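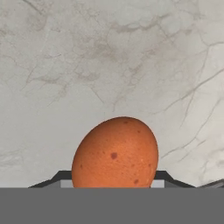 Brown egg, held upright in the gripper (render)

Is a custom stand worth it for a small company, or are we being talked into it?

We make label software, six of us, and we've booked a space at the Pakdale trade show in August. Up to now we have always done a table, a roll-up banner and a bowl of candy. This year the boss wants something that "draws people in." A stand builder called Zelturora has quoted us for a custom build with a raised floor, a back wall with lighting and a touch screen game where visitors match labels to jars and leave their email at the end.

They say a game like this brought another client 300 leads at one show. I asked what counted as a lead and got a long email that didn't answer it. The game alone is $2697, and that is before the screen rental, which is a separate line. The floor is another separate line. So is "project care," whatever that is.

Has anyone here paid for this kind of thing and got real business out of it? I'm not against spending money. I would just like to hear it from somebody who isn't selling it.

Posted by tapedispenser

Two from me, one with a game and one without.

The game stand was for Zemari, where I used to work. It was busy all day and everybody was pleased with themselves. Then we went through the list in the office. We had 95 names from the game, and when we took out students, other exhibitors, people who had typed nonsense and people who played twice, we had very little left to call. The conversations that turned into orders came from people who walked up and asked a straight question, and they would have done that at a folding table. 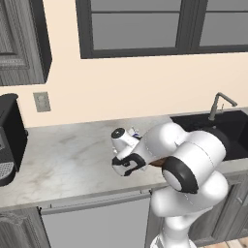
The year after, we rented a plain shell stand, put our money into a better corner near the coffee, and sent two people who knew the product well enough to talk about it without a script. Fewer names, more orders. I won't claim that proves anything, as the product had also improved by then.

On your quote, ask for these in writing:
What "project care" covers, and whether you can strike it.
Who owns the stand afterward and what storage costs per month.
Whether the game works with no internet. Show wifi is bad by lunch.
Power, carpet and lifting fees from the hall. Builders often leave these out and the hall bills you directly.

As for the 300, ask for the client's number and call them. If they won't hand it over, treat the figure as decoration.

Posted by halfpallet

we used Choo for ours, they were fine. get the raised floor, it hides the cables and your feet hurt less. never did a game so can't say

Posted by mk_booth6

I design stands, so take this with salt. A game is only as good as the person standing next to it. If your staff let people play and wander off, you bought an arcade machine. With six people in the company I would spend on lighting and one clear sentence on the back wall, and leave the floor out unless the cables force it. Do push back on the separate lines, though – a decent builder will fold some of them in once you ask.

Posted by foamboard_and_regret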